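Guide the arm by hand or drive it from a distance?

Pieter Van Dijk
30 Sep 2025

Most arguments about teaching robots by demonstration start with the learning method and get to the demonstrator much later. I think the order should be reversed. The person giving the demonstration decides what is in the data, and the way that person is connected to the arm decides what kind of demonstration is possible at all.

There are two common connections. In the first, the operator takes hold of the arm and moves it through the task. In the second, the operator moves a separate device, or a second arm, and the working arm follows. I have used both for several years and I now believe that remote control should be the default for household work, with hand guiding kept for a narrow set of cases.

What hand guiding gets right

Hand guiding is quick to learn. A new operator can produce a usable motion within minutes, and contact forces come straight through the structure. For pushing a plug into a socket or seating a lid, that matters a great deal.

The cost is that the operator's body is part of the workspace. Hands cover the object at the moment of the grasp, and a shoulder blocks the side view. The recorded motion is also shaped by where a person can comfortably stand. When Rocío Paredes and I went through the hand-guided set from our Plolton work in July, 72 of 130 demonstrations had the operator's forearm over the object at closure. The joint data was fine. The video that went with it was close to useless for training anything that has to see.
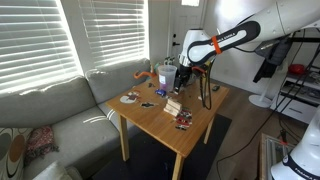

What remote control gets right

A remote operator stays out of the way, and the cameras record what the robot will have in front of it when it works alone. If the operator watches only those camera views, there is a second benefit: a demonstration cannot depend on anything the robot could not have seen. I consider this the stronger argument of the two, and it is the one most often left out.

A living room table is a fair test. A plastic cup, a toy car and a stack of wooden blocks ask for different approach angles, and loose printed cards lying flat are harder than all of them. Operators working by remote control fail on the cards often at first. Those failures are informative. If a trained person with the same views and the same gripper cannot pick up a card, a policy trained on that person's data will not do it either, and the gripper or the camera placement should be changed before more hours are spent.

The objections

The usual complaint is that remote control is slow and feels numb. Both points are correct. In our Minja trials, operators needed a full session before their motions stopped looking hesitant, and hesitation is copied faithfully by the trained policy. Force feedback helps, but it adds cost and one more thing to tune.

My answer is to budget for practice and throw the practice data away. Teams are reluctant to do this - every recorded run feels like an asset - and the result is a large set with a poor first third. I would take 81 clean demonstrations over twice that number with the learning period left in.

Where I would still use hands

Tight insertions, wiping with steady pressure, and any task where the camera contributes little. Label those runs separately and do not mix them with the remote ones without checking that speeds and pauses match.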